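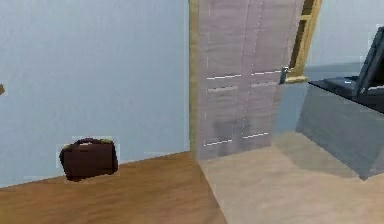 How to Plan a Robot Budget Around Simulation First

February 10, 2022
By the Kollcombe equipment desk

This guide is for small labs and teaching groups planning to buy a mobile robot with an arm for indoor work, such as finding an object, driving to it and picking it up. It covers what to spend before the robot is ordered, and how to use simulated rooms to decide what the robot needs. We used this order of steps when we planned our own purchase, the Jimeck base with a separate arm.

Step 1. Write the task down

Use one sentence. Ours was "fetch a small item from a shelf in a furnished apartment and bring it to the door." Every line in the budget should trace back to that sentence. If a line doesn't, move it to a second list and look at it again next year.

Step 2. Price the computer before the robot

A simulator runs on a workstation with a decent graphics card. Get this quote first. You will need the machine whichever robot you choose, and it takes less time to arrive. Ask for the card, memory and power supply as separate lines so you can change one without a new quote. Add 50 dollars for cables and adapters. We forgot ours and had to file a second purchase request.

Step 3. Drive the rooms in simulation

Load a furnished apartment and move a virtual camera through it at the height you expect the real one to sit. Then try it higher and steeper. Save the views that would give a robot trouble and keep notes on where they were taken.

Look closely at wall ends, doors and changes of floor. A camera pointed steeply down may see plenty of wall and very little that helps with navigation. If many of your saved views are like that, price a pan-tilt mount or a second camera now. 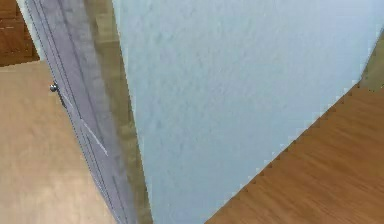 Simulated view past a wall end. Beige floor to the left, wood floor to the right.

We save 50 views per room, which fills an afternoon. Zaidi, the planning sheet we use, has a column for each sensor and a row for each view. Mark the views a sensor would handle badly. A sensor with a lot of marks either gets moved or gets replaced in the quote.

Step 4. Work out arm reach and gripper size

Shelves decide the arm. Measure the real ones you plan to use, then set up a similar unit in the simulator. Place a small object well back from the front edge of a shelf and check whether the arm can get to it with the base parked clear of the legs and braces. Repeat on a lower shelf, where the plank overhead limits the approach.
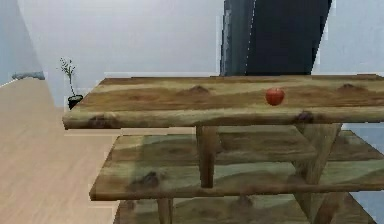

Small target on the top shelf, set well back from the front edge.

Do not buy the longest arm by default. A longer arm usually needs a heavier base and a bigger battery, and both show up in the quote. If the base can simply park closer, the shorter arm will do.

Step 5. Request quotes

Send the same one-page requirement to every supplier. We wrote to Madano and two others in the same week. Ask for:

- base, arm and gripper priced separately
- spare battery and charger
- shipping, with insurance
- a robot model file that loads in your simulator
- years of software updates included

The model file matters. Without it, someone in your group will have to build one, and those hours belong in the budget too.

Step 6. Set aside money for the room

Shelving, a few pieces of furniture and floor tape came to 200 dollars for us, all secondhand. Include a threshold strip if your rooms have two kinds of floor. Wheels that run well on one may not cross the join.

Step 7. Fix the order date

Allow 7 weeks from purchase order to delivery, and more if the gripper is custom. We are ordering now for an April start. The workstation is already in use, so the students can work in simulation until the base arrives.

Contact Kollcombe | Copyright 2022 Kollcombe | Back to top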